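双臂终于能一起动了！

星期六在工坊从下午两点一直待到晚上，回家的地铁上还在笑。先记一笔，免得过两天细节全忘了。

我们这台双臂从去年冬天断断续续装到现在，项目代号叫Graswood（Wim Verhoeven起的名字，问他什么意思，他也说不清）。之前一直是单臂调试，左臂能跑，右臂老在第四个关节那里抖，换了减速器、重做了线，还是抖。上周才发现是固件里一个滤波参数抄错了位，451写成了415，改过来立刻安静了，气得我想笑。

任务选的是收拾扑克筹码盒。筹码叠成一卷横躺在桌上，很容易滚，骰子又小得要命，对夹爪来说简直是全套考试。指面我贴了一层深色的软垫，摩擦力大了不少，夹筹码的时候不用再使那么大的劲，电机也没那么烫了。

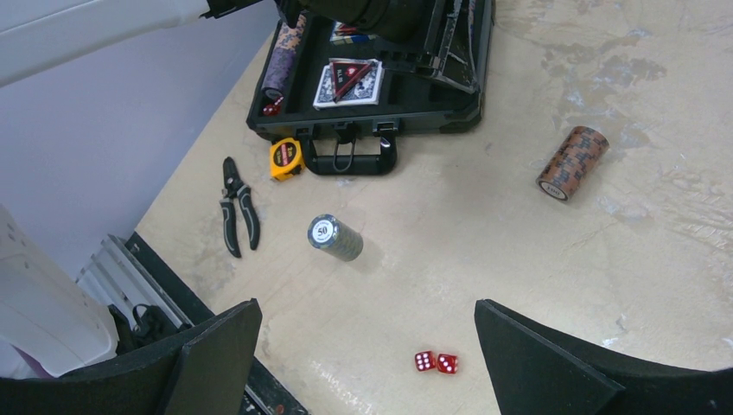 腕部相机的画面我特别喜欢，离得近，筹码上的面值都读得出来。做识别的时候我先偷懒，只用腕部这一路，结果手臂一抬高就丢目标，后来老老实实把固定机位也接进来，两路对一下时间戳，稳多了。标定花了大约1000秒，比我预想的快！

线也重新走过一遍。以前线贴着关节绕，弯到底就会扯，现在在前臂外侧留出一个大弧，手腕怎么转都够用。丑是丑了点，但是一次都没掉过线。
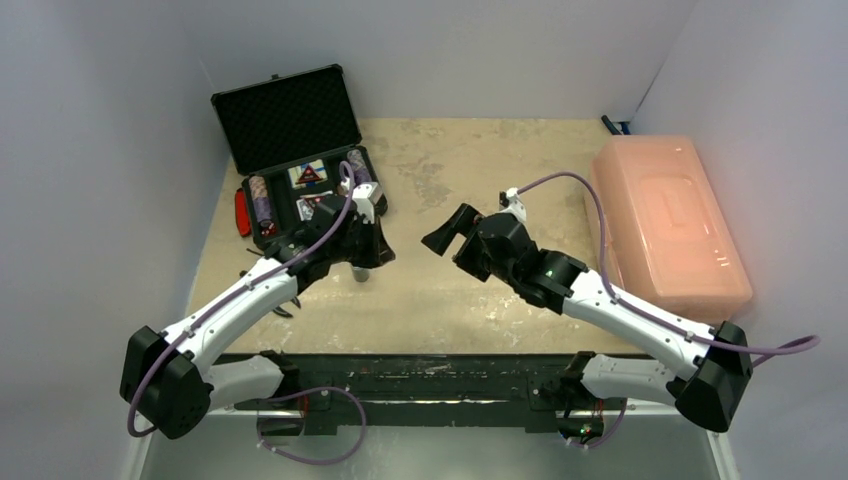 两只手臂同时往中间伸的时候，我还是会下意识把手放到急停上，哈哈。目前的避让逻辑很土：谁先进中间区域谁占着，另一只等。Wim觉得应该直接上联合规划，我想先把土办法跑满605次抓取再说，看看到底卡在哪里。

接下来要治的是骰子。两颗挨在一起的时候，夹爪总想一次夹俩，我打算先让它轻轻拨开一颗再下手。代码整理好就放上来，有人也在折腾双臂的话，留言聊聊你们的线是怎么走的！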